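Harju Shared Kitchens: Frequently Asked Questions

Last updated 19 September 2019

Bookings and access

How do I book a kitchen?

Bookings are made through the Konero calendar on the members' page. Choose a kitchen, a start time and an end time, then confirm. The shortest booking is 2 hours. Set-up and cleaning count as part of your booking, so leave enough time for both. If the next slot is taken, you can't run over.

Can I cancel?

Yes. Cancel the day before or earlier and the hours go back on your account. Same-day cancellations are charged in full, unless the kitchen is closed for a repair on our side.

What do I need before my first booking?

A food handler's card, proof of liability insurance and a signed copy of the house rules. If you plan to sell what you make, you also need whatever license your city or county asks for. We don't apply for licenses on behalf of members, but the front office can tell you which forms other bakers and caterers usually end up filling out.

Is there a deposit?

There is a deposit of $275 for new members. It is refunded when you leave, minus any unpaid hours or cleaning charges.

Can I bring a helper?

You can bring one helper to the small kitchen and up to three to the large one. Helpers sign in at the door each time. Children are not allowed in the cooking areas, including older children who are there to work.

Cold storage

Does my membership include refrigerator space?

Every member gets one shelf in a reach-in refrigerator. Extra shelves are rented by the month. Walk-in space is available at the Korkitz building only, and there has been a waiting list for it since May.

How should I label my food?

Put your business name, the contents and the date on every container. Masking tape and a marker are fine. Anything without a name is moved to the bottom of the walk-in or the nearest refrigerator and thrown out at the end of the next day. We do send a message to all members first, so please read those.

What can't go in the refrigerators?

Hot stockpots, open cans and personal lunches. Cool large batches in shallow pans before you store them. Raw meat and fish go on the lowest shelf, in a tray with a rim, even when the shelf above is also yours.

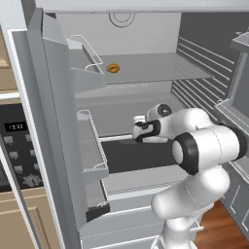

Can I leave bread and pastries in the refrigerator overnight?

You can, but most baked goods do better at room temperature. Refrigeration makes plain bread and rolls go stale faster. A bun or croissant left by itself on a glass shelf, like the one in the picture, will pick up smells from other food and dry out at the edges, so wrap it or put it in a lidded box. Items with cream, custard or meat fillings are different and have to be kept cold. For anything you won't sell within a day or so, use the freezer.

What temperature are the refrigerators set to?

They are kept at or below 40°F. Please don't change the settings yourself. If a display reads higher than that and stays there, call the number on the door and move your food to another unit if there is room.

Equipment

What is provided?

Both buildings have convection ovens, gas ranges, prep tables, sheet pans and a dish machine. The Prandus building also has a 20-quart mixer and a dough sheeter. Bring your own knives, towels, piping tips and storage containers.

Can I bring in my own equipment?

Small countertop items are fine if they are commercial grade and the cord is in good shape. Larger equipment has to be approved first – send us the model number and the power rating. We can't store it between bookings unless you rent a locker or cage.

Who cleans the ovens?

You wipe up spills and crumbs at the end of your booking. Deep cleaning of the ovens, hoods and grease traps is done by an outside company, and those times are blocked out in the calendar.

Payments

When am I billed?

Hours are billed at the end of each month. Shelf and locker rental is billed in advance. We take cards and bank transfers. There is no discount for paying by transfer.

Do you offer lower rates at night?

Yes, for bookings that start at 10 p.m. or later. The night rate ends at 5 a.m., and any hours after that are charged at the regular rate. The Korkitz building closes overnight, so night bookings are at Prandus only.

My question isn't answered on this page.

Write to the front office through the Konero message box. Replies usually go out the next business day.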